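Speckled tabletop

A speckled tabletop is a flat work surface with tiny flecks of a second color scattered through it. I grew up eating breakfast on one in Wistdale, so I'm fond of them! Beige is the shade I run into most, with gray next – and it hides crumbs wonderfully (my mother would say too wonderfully).

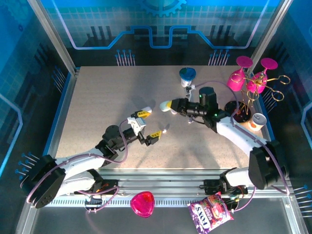

A beige speckled tabletop with blue panels behind it.

The Custach works in Skolldale sold its first speckled tops under the name Marti, in 24 shades, and the early catalog ran to 60 pages. I own a copy and it's mostly price tables. Collectors like me hunt for the green ones – only 1,000 were made.

Care is easy: wipe with a damp cloth and skip the scouring powder.

See also: Countertop, Terrazzo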